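Why Do We Put Stuff in Bins?

Feb 1, 2021

I have a confession. When I was nine, my bedroom floor was so covered in stuff that I had a secret path from the door to my bed, and only I knew the way. Step on the rug, hop over the train set, tiptoe past the marbles. My brother didn't know the path. My brother stepped on a marble. There was a lot of yelling.

So I know a thing or two about mess! And today I want to tell you about the humble bin. I don't mean the trash kind (we'll do trash another time, it's a big subject and quite smelly). I mean the kind you keep things in.

What is a bin, anyway?

A bin is a box without a lid. Okay, some bins have lids, but the ones I like best are wide open at the top. You can look in and see what you've got, and you can reach in and grab it. A bin has a bottom, so things don't fall out, and it has sides, so things don't roll away. Marbles, I'm looking at you.

People have been making containers for thousands of years. They wove them out of grass and twigs, they shaped them out of clay, and later on they made them out of wood and metal. Today lots of bins are plastic, because plastic is light and you can make it in any color you want. My sock bin is the color of a lime.

Metal bin or plastic bin?

Try this at home. Find something metal, like a saucepan, and something plastic, like a food tub. Knock on each one with your knuckles. Metal goes BONG and plastic goes tup. (You can do this for as long as you want, or until a grown-up asks you to stop.)

Metal is tough. You can drop a heavy thing in a metal bin and the bin will mostly shrug. It might get a dent, but it probably won't crack. The bad news is that a big one can be really hard to carry. I once tried to lift one at the hardware store on Sutherland Street and it didn't move even a tiny bit. I pretended I was just looking at it.

Plastic bins are easier to carry and they're kinder to your toes. They can crack if they get very cold, though, and I found that out one winter when I left my sled toys on the porch.

Big things and odd shapes

Small things are easy to put away. You can pour 146 beads into a jar and they'll sort themselves out. Big things are trickier, and things with funny shapes are the trickiest of all.

Think about a brick and a banana. Bricks stack up neatly with hardly any space between them. Now think about a pile of bananas! They curve, they tip, and they leave gaps all over the place. Those gaps are just air, and air takes up room.

Look for shapes in the big gray bin. The blue thing with the tiny pale dots is an oval, and it lies at a slant across the middle. Its neighbor is black plastic with a wide curvy body and a skinny part poking up. Ovals and curves don't line up with a bin's straight sides the way a brick would, so you get corners with space left over.

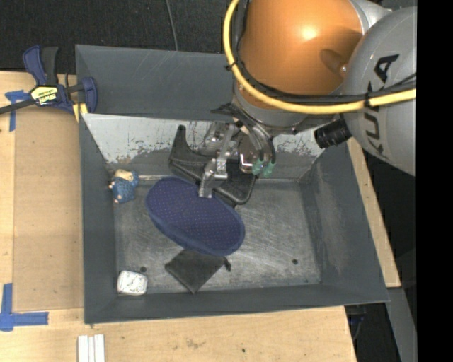 How to fill a bin like a pro

I've packed a lot of bins. When I moved from Endon to Vadosden I packed so many that I was dreaming about them, so these are the tricks I use.

Put the biggest thing in first. If you start with small things, the big one has to sit on top of them, and it wobbles.

Turn things around. Something that won't fit one way might fit just fine on its side. I spent nearly 60 minutes fighting with a toy guitar once, and all I had to do was flip it over.

Fill the gaps with squishy things. Soft toys, socks and scarves can squeeze into the spaces the hard things leave behind.

Stop when it's full! If things are sliding off the top, you need 2 bins.

A gap game to play

You'll need an empty bin or box, some toys, and a bag of dry beans. Put your toys in until no more will fit. Does it look full? Now pour in the beans, slowly, and watch them run down into all the hidden spaces. Ask a grown-up first, and do it somewhere that's easy to sweep. My dog, Loka, thinks this is the best game in the world and she has to wait in the kitchen until it's over.

When you've finished, fish out your toys and shake off the beans. I still find one in my slippers now and then.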